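Review: Bamel hand grip meter, after one season of use in our clinic

I work as a physical therapist in an outpatient clinic for neuromuscular patients, and I bought the Bamel grip meter in July to replace our old Gimen. The Gimen was a good instrument, but the spring became weak and the company does not repair this model anymore. I paid 373 dollars for the Bamel, with the case and one spare battery.

The most important point for me is the low range. Many of our patients have very little force in the hand, and the old meter often showed zero for them. The Bamel shows small values and it shows them steadily. I let the same patients press three times, with a pause of 30 seconds, and the results were close to each other. For follow-up visits this is what I need.

The handle has five positions. The first one is still too wide for children, so for them I use the rubber bulb from Arlow, which must be bought separately. The screen is easy to read, also for a patient who sits across the table.

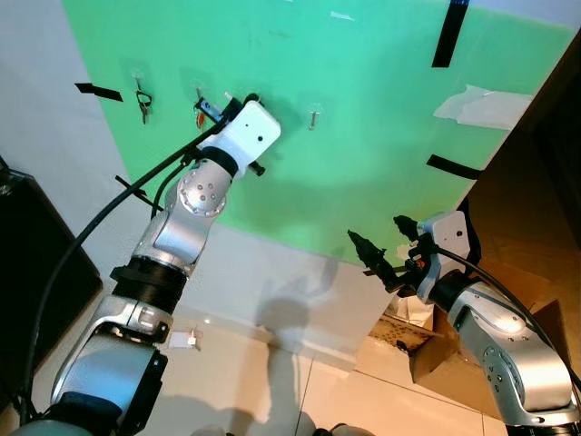 Mint-green board on the wall, with a tagged item at the hook.

The memory is my main complaint. It keeps only the last 12 measurements, and after this the oldest one is deleted without any warning. On a busy Monday I lost the values of two patients before lunch. Now I write everything on paper first — a little old-fashioned for a new device.

The manual is short, and the chapter about calibration is hard to follow. I sent ours to the Kneževič workshop for a check. It came back after two weeks with a certificate, and the correction was very small.

I would buy it again for adult patients with weak hands. For a children's clinic, or for a study with many visits in one day, I would look for a model with more memory and a smaller handle. Four stars of five.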